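Glaze fit and crazing in tableware: speaker notes
Vaida Koppel, Brolmont
2018-04-20

Slide 1. Scope
Vitrified and semi-vitrified bodies, transparent and white glazes, mugs and bowls only. No flatware today. Questions at the end, except for units, which people should ask right away.

Slide 2. Thermal expansion
Glaze and body shrink together on cooling once the glaze has set. If the glaze shrinks more than the body, it ends up in tension and crazes. If it shrinks much less, it is in compression and may shiver at rims and handle edges. Target is mild compression. Glazes tolerate compression far better than tension.
Say out loud: expansion figures from different labs are not comparable unless the temperature range matches. The Grutach sheets start at 20 °C and stop at 1000 °C. The Clondeck sheets do not state a range, so leave them out of the comparison.

Slide 3. Where to look
Inside wall first, then the turn between wall and floor. Glaze pools at the turn and the thicker layer carries more stress. Tilt the piece under a single lamp. Rub ink in, wipe off, wait, look again.

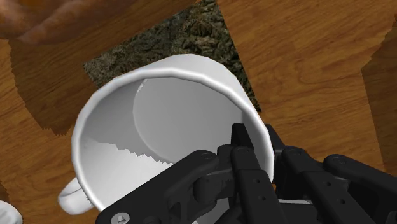 Slide 3: white mug on its side, interior wall and floor (rendering).

Slide 4. Delayed crazing
Porous bodies take up moisture and expand over months. A piece that passes at the kiln can craze on the shelf. Lot 2966 passed in November and was rejected the next spring. Show the absorption table. Do not read it aloud.

Slide 5. Test cycle
Oven, then water at 20 °C, then ink. Raise the oven setting one step and repeat until failure. Record the step, the wall thickness and the position of the first line. The Lapiņa method skips the ink between steps, and first lines get missed.

Slide 6. Corrections
Add silica to the glaze in small steps. Swap part of the sodium for lithium or boron if the melt allows. Change the body last. Refire the controls with every batch.

Skip slide 7 if short on time. Handout has the recipe sheet.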